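Two-arm assembly project, notebook
Entry: May, started 4:10 pm
Written by: Yamuna Kandasamy

Picking up from the last entry. The goal for this session was to get the peg routine to run start to finish with both arms on, at half speed, with no hands on the stop button. We did not get all the way there but we got further than before.

Setup

Board went back on the marks on the table. I checked the corners against the tape measure and it was off by 3 mm at the far left corner, so whoever used the table last had bumped it. Please check this before you run anything. The saved poses assume the board is on the marks and they will not complain if it isn't.

Loaded the Flarnlow config, the one from the Menon branch. The older config still has the wrong wrist offset for the left arm. I renamed it with OLD at the front so it stops getting picked by accident.

Homed both arms. Left arm homed first try. Right arm threw the joint 2 warning again and cleared after a restart. Same as last time. I have written it in the fault log but I don't think it is our problem.

Runs

Run 2667 was the first one with both arms moving. The right gripper picked up the ring and carried it to the hold pose. The left hand came in too early and the planner stopped both arms because the wrists were inside the minimum distance. Nothing touched. This is the same stop we got at the end of the last session, so the wait step I added is either not being read or is too short.

Looked at the sequence file. It was being read, but the wait was attached to the move before the pick and not the one after it. Moved it down one line. Felt silly about that.

Next run got past that point. The left hand reached the small peg and closed on it, then lost it as it lifted. The finger force was still at the value we used for the cylinders, which are a lot bigger. Lowered it and changed the grasp so the thumb comes in after the other fingers have stopped moving. The fingers need to be at rest first or they push the peg over.

After that we got three good picks in a row with the left hand alone, right arm parked. Then back to both arms.

With both arms it is less steady. The left hand is fine when the right arm holds still, but if the right arm is still settling the peg pick goes wrong about as often as it goes right. I want to slow down the last bit of the right arm's move and see if that helps. The tabletop may also be moving a little when the right arm stops. I put my hand on the edge and thought I could feel it, but that is not a measurement.

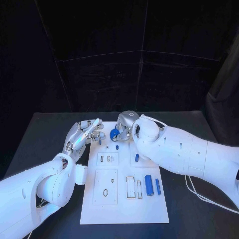

The spacing between the two wrists is the part I would still change. We can get more room by having the right arm hold the ring further toward the right side of the board and bringing it back only when the left hand has backed off. It costs a bit of time per cycle. For the Gornelbridge demo day the judges score finished parts first and time second, so I think we should take the slower path and stop worrying about it.

The cylinders have not been tried with the new config at all. Leave them for now. The pocket poses were taught before the board was moved and I expect all of them are off.

Also the cable on the right side needs a look. It has slack on the table and I would like it clipped down before we go to full speed.

For the report

The Noriseck class template wants a section on failures with the cause and the fix for each. We have two for this session: the wait on the wrong line, and the finger force. Keep the log from 2667, it shows the distance stop clearly. The other logs can go after we have pulled the joint plots.

To do

- Slow the last segment of the right arm's approach
- Teach a new hold pose for the ring, further right
- Clip the cable
- Put a dial gauge on the table edge and run the right arm by itself
- Re-teach the pocket poses, both of them
- Ask if the joint 2 warning is known

Powered down at 6:35. Both arms parked, parts back in the tray, config saved and pushed. Board is still on its marks as of now.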